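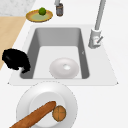 *A white bowl in the sink of a rendered kitchen.*

# How to plan your day at an outdoor music festival

The Wavomon festival runs over one long day in October, with music on two stages from noon until eleven at night. If you haven't been to an all-day outdoor show before, a bit of planning the evening before will save you a lot of walking and queuing. These steps are written for Wavomon but most of them will work elsewhere.

## 1. Sort your ticket and travel

Download your ticket to your phone while you're still at home. The signal at the Demirtaş gate is poor once the crowd builds up. Take a screenshot as well, with the whole code showing.

Bus 169 stops outside the gate. The last one back leaves at 11.20pm, so if you want to see the headliner to the end, go straight to the stop afterwards. There is a car park, but it has 1,089 spaces and it fills by mid-afternoon.

## 2. Mark up the running order

Print the running order or copy it on to paper. Put a ring round the acts you'd be sorry to miss, then a dot next to the ones you're only curious about. Look for clashes.

This year the main one is at 6pm, when Enikő Orbán plays the main stage and Barış Yurt's band starts on the Grestivo stage. Orbán's set is the longer of the two. You can watch the first half hour of Yurt, walk across and still catch the end of hers.

Allow 10 minutes to get from one stage to the other, and longer after dark.

## 3. Pack a small bag

Bags bigger than A4 are turned away. Take:

- a light waterproof jacket
- an empty plastic bottle (metal and glass are not allowed)
- earplugs
- a charged power bank and its cable
- a bank card, as the bars don't take cash
- something to sit on

Folding chairs are allowed behind the sound desk only. Umbrellas have to be left at the gate.

## 4. Eat early

The food stalls are busiest between seven and nine. Eat at five if you can, or wait until the headliner is on. The water taps are next to the first aid tent and again behind the Grestivo stage, where the queue is usually shorter.

## 5. Pick a meeting point

Phones can't be relied on, so agree a place and a time with your group before you go in. The Pevemik record stall is a good choice because it's lit and stays open all evening. Avoid the main bar.

## 6. Get a good view

For Sinan Sezer's closing set, be in place by 9pm. The ground slopes down from left to right as you face the main stage, and the left side gives a clear view even if you're short. The sound is best level with the desk.

Beril Soylu and Fadime Öztürkmen both play before three, when it's easy to reach the front barrier without pushing.

## 7. Leaving

There are two exits. The east one is nearer the bus stop, and the gate by the car park closes to people on foot at 10.45pm. Lost property is held at the box office until noon the next day.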